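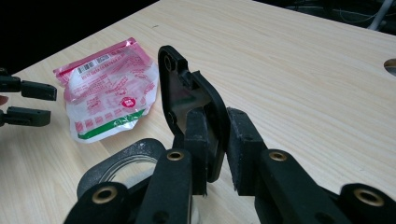

Bracket keeps pulling out of plaster wall
Asked by Radoslava Baláž in Walls and Fixings
8 replies

Hi all! I'm in an old weatherboard place and one end of my hallway shelf has come down twice now. It's only holding paperbacks and a fern (well, a biggish fern). I used the plastic plugs that came in the packet. Do I go longer on the screws or move the whole thing?

Tài Tôn
Move it. Find a stud, screw straight into the timber, done. Mine were 450 apart but older houses are all over the shop.

Xuân Đinh
I had the same drama in our laundry! Plugs are pretty hopeless once the hole's gone crumbly, so I fixed a length of pine across two studs, painted it the wall colour and put the brackets on that. Took me an arvo, and it's held since April with all my paint tins on it. Fill the old holes first, though.

Lộc Lý
what sort of fern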